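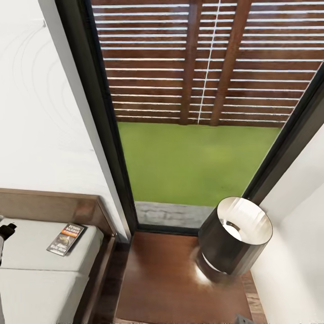

Daybed corner, gray cushions

My daybed cushions keep sliding forward every time I sit down and it's driving me nuts! Anybody fixed this without glue?
Shirley Pelletier, 29 May 2019

Rug gripper, the rubbery mesh kind. Cut it a bit smaller than each cushion and lay it underneath. Mine have stayed put since December (and I've got a big dog).
Dwight Penner

velcro

Wayne Leclerc

I tried velcro, it pulled right off the wood. Go with the mesh.
Zhuoran Xiao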